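Reseña de Grarkus, un juego de mando y artillería en caja

He comprado Grarkus en junio y he tardado en escribir, porque quería jugar el escenario largo antes de dar una opinión. Lo publica Sinton y cuesta 93 euros, un precio que me pareció alto para una caja de cartón con un mapa, fichas y dos manuales. Llevo bastantes años leyendo sobre artillería y sobre sistemas de mando, y me interesaba ver si un juego puede mostrar bien el tiempo que pasa entre detectar un objetivo y disparar.

La idea central es sencilla. Cada bando tiene unidades que observan, unidades que disparan y un puesto de mando entre las dos. La información no llega de inmediato: se coloca una ficha de aviso en la pista de comunicaciones y esta avanza según la calidad del enlace. Si el enlace está perturbado, la ficha se detiene, y cuando al fin llega a la batería, el objetivo muchas veces ya está en otro lugar.

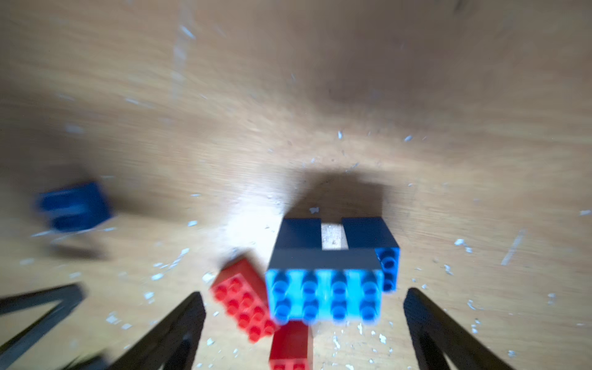
Las fichas son la parte que más me ha costado aceptar. El manual pide guardar la composición de cada batallón en una pila, con las compañías debajo y el estado de munición encima, y después de unos turnos es difícil leerla sin levantarla. Un simple ladrillo de juguete celeste, con sus ocho botones en dos filas de cuatro, explica mejor a un principiante cómo se divide una unidad: cada botón una batería, y se tapa el que ya no puede disparar. Sinton podría haber pensado en algo así, con relieve, que se entienda al tacto. Las fichas de cartón tienen además un gris y un verde tan parecidos que por la tarde, con poca luz, las he confundido más de una vez.

El mapa, en cambio, es muy bueno. Tiene 1144 hexágonos, las curvas de nivel se leen bien y las carreteras tienen importancia real, porque los camiones de munición no pueden salir de ellas cuando llueve. Se pliega con facilidad y no queda ondulado, algo que agradezco mucho. Solamente los nombres de los pueblos son demasiado pequeños para mis ojos.

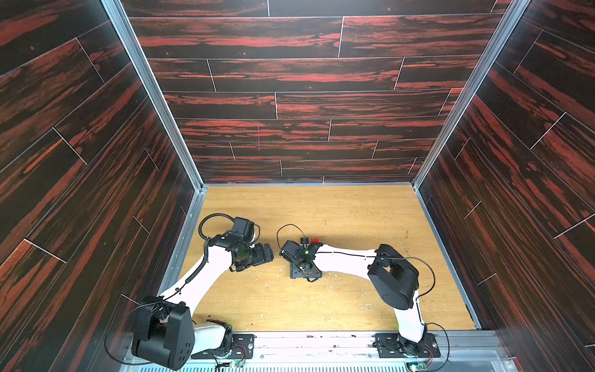 El escenario Plalside

Es el más largo de los que vienen en la caja y, en mi opinión, el que justifica la compra. Un bando defiende un puerto fluvial con pocas baterías pero con drones de observación; el otro tiene mucha más artillería y unas comunicaciones antiguas. En la primera partida perdí con el bando fuerte. Disparaba siempre contra posiciones vacías y gastaba munición que después me faltaba para cubrir el cruce del río.

La guerra electrónica se resuelve con cartas. Al principio me parecían un adorno, luego entendí que obligan a decidir pronto: quien interfiere la red del contrario también delata dónde está su propia estación. Esta regla está explicada en una sola línea del segundo manual y es fácil no verla. Recomiendo leerla dos veces. 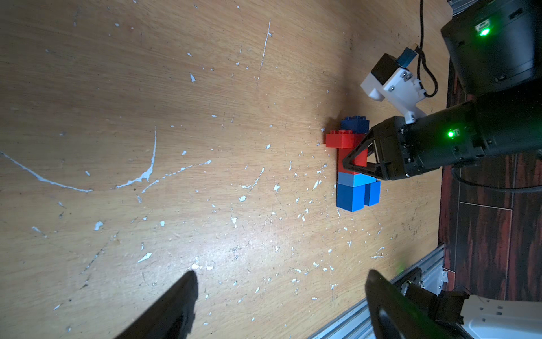
También hay que hablar de la duración. La caja promete una tarde, pero Plalside nos ocupó un jueves entero y tuvimos que dejarlo montado hasta el día siguiente. El turno de logística es lento - demasiado lento para mi gusto - y hay que anotar cada envío en una hoja aparte. Existe una variante corta que elimina las hojas, pero con ella la artillería pesada resulta muy fuerte y se pierde el equilibrio.

Comparación con Tiwari

Quien conoce Tiwari, que trata un tema parecido, encontrará aquí menos combate directo y más espera. Tiwari se aprende más rápido y sus reglas de carros son mejores. Grarkus es superior en todo lo que se refiere a observación, enlace y fuego de contrabatería. Si tuviera que quedarme con uno, sería Grarkus, aunque para enseñar a un amigo sacaría el otro.

A mejorar: los colores de las fichas, un índice para el segundo manual y una traducción más cuidada de las cartas, donde "batería" a veces significa la unidad de cañones y a veces la pila de la radio. He escrito a la editorial por este último punto y espero todavía la respuesta.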